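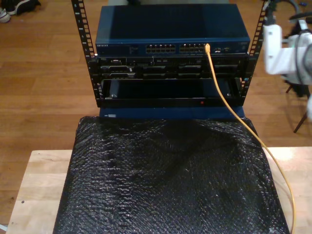 Nollano 33
Patchkabel-Sortiment für Büros, Praxen, Vereine und andere gewachsene Strukturen

Artikelnummer: 1740
Hersteller: Flotow Kabelkonfektion
Preis: 182 Euro inkl. MwSt., zzgl. Versand
Lieferbar ab Lager

Jedes Büro besitzt eine Kiste mit Netzwerkkabeln. In dieser Kiste liegen zwei Sorten: solche, die zwanzig Zentimeter zu kurz sind, und solche, die vier Meter zu lang sind. Dazu kommt meistens ein Druckerkabel aus der Zeit der Deutschen Mark, das niemand wegwerfen will, weil man ja nie weiß.

Das Nollano 33 ersetzt diese Kiste. Im Sortiment stecken 33 fertig konfektionierte Patchkabel in 6 Farben und in Längen von einem Viertelmeter bis fünf Meter. Die Verteilung haben wir nicht gewürfelt. Yaqin Ren hat bei uns einen Winter lang Bestellungen und Rücksendungen ausgewertet und festgestellt, dass Kunden vor allem kurze Kabel brauchen und vor allem lange kaufen. Das Sortiment folgt dem Bedarf. Wer trotzdem zehn Meter quer durchs Besprechungszimmer legen möchte, findet diese Länge als Einzelkabel im Shop und ein Klebeband dazu.

Ausführung

Kategorie 6A, geschirmt, Kupferleiter, halogenfreier Mantel. Die Stecker haben eine angespritzte Knickschutztülle mit Schutz für die Rastnase. Letzteres klingt nach einer Kleinigkeit, bis man das erste Mal ein Kabel rückwärts durch einen vollen Kabelkanal zieht und am anderen Ende ein Stecker ankommt, der nirgends mehr einrastet. Solche Stecker funktionieren übrigens tadellos, solange niemand eine Tür zuschlägt.

Auf beiden Enden jedes Kabels steht dieselbe laufende Nummer. Sie ist aufgelasert, sie fällt also nicht ab wie die kleinen Fähnchen aus dem Etikettendrucker, die man nach zwei Jahren sauber aufgereiht auf dem Boden des Schranks findet.

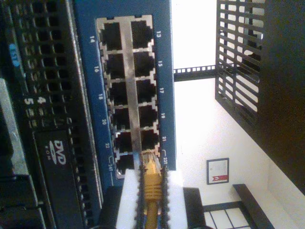 Farben

Gelb, Blau, Grau, Grün, Rot und Weiß. Eine Bedeutung haben die Farben nicht, die müssen Sie ihnen selbst geben. Üblich ist etwa Rot für alles, was auf keinen Fall gezogen werden darf. Erfahrungsgemäß hält diese Ordnung, bis an einem Freitagnachmittag nur noch rote Kabel übrig sind. Wir legen deshalb eine Karte bei, auf der Sie Ihr Farbschema eintragen können. Sie passt innen an die Schranktür. Wer ein offenes Gestell ohne Tür betreibt, hängt sie daneben und hofft.

Verpackung

Die Kabel kommen in einem Koffer aus grauem Karton mit Fächern nach Länge, jedes mit einem Klettband zusammengehalten. Einzelne Plastiktüten gibt es seit Februar nicht mehr. Das Klettband bleibt bei Ihnen und hat nach unserer Beobachtung eine deutlich höhere Verschwindequote als die Kabel, weshalb wir ein paar mehr hineinlegen.

Versandgewicht: 1740 g
Maße des Koffers: passt ins mittlere Regalfach, sofern dort nicht schon die Kiste steht

Was nicht dabei ist

Ein Tester, eine Crimpzange und Geduld. Den Tester führen wir unter dem Namen Zerkum. Er hat eine Lampe für jede Ader und einen Piepser, der sich abschalten lässt. Die Crimpzange verkaufen wir auch, raten beim ersten Versuch aber zu einem fertigen Kabel und beim zweiten ebenfalls.
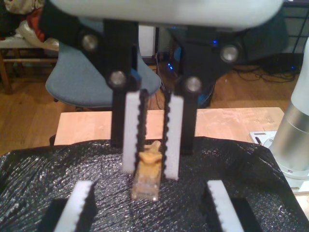 Rückmeldungen

»Ich habe das Sortiment für unsere Kanzlei bestellt und beim Auspacken den alten Bestand entsorgt. Darunter war ein Kabel, das noch eingesteckt war. Seitdem wissen wir, wofür es gut ist. Vier Sterne, ein Stern Abzug für das Weiß, das bei uns im Archivkeller nach einem Monat grau ist und jetzt mit dem Grau verwechselt wird.« Yvonne Bickerstaff

Den Hinweis mit dem Weiß haben wir weitergegeben. Die Antwort aus der Fertigung lautete, man könne das Grau dunkler machen. Daran wird gearbeitet.

Häufige Fragen

Kann ich die Farben selbst zusammenstellen?
Nein. Einzelne Farben gibt es als Nachfüllpackung, am häufigsten wird Blau nachbestellt.

Wird mein Internet damit schneller?
Nur wenn das bisherige Kabel unter einem Stuhlbein lag.

Eignet sich das Sortiment für draußen?
Nein, auch nicht unter dem Vordach. Für den Außenbereich gibt es die Serie Mercado mit schwarzem PE-Mantel.

Kann ich gebrauchte Kabel zurückschicken?
Ungeöffnete Koffer nehmen wir innerhalb der gesetzlichen Frist zurück. Bei geöffneten bitten wir darum, dass die Kabel darin aus unserem Haus stammen. Das Druckerkabel behalten Sie bitte.

Passend dazu: Zerkum Kabeltester, Nachfüllpackung Nollano Blau, Klettband auf der Rolle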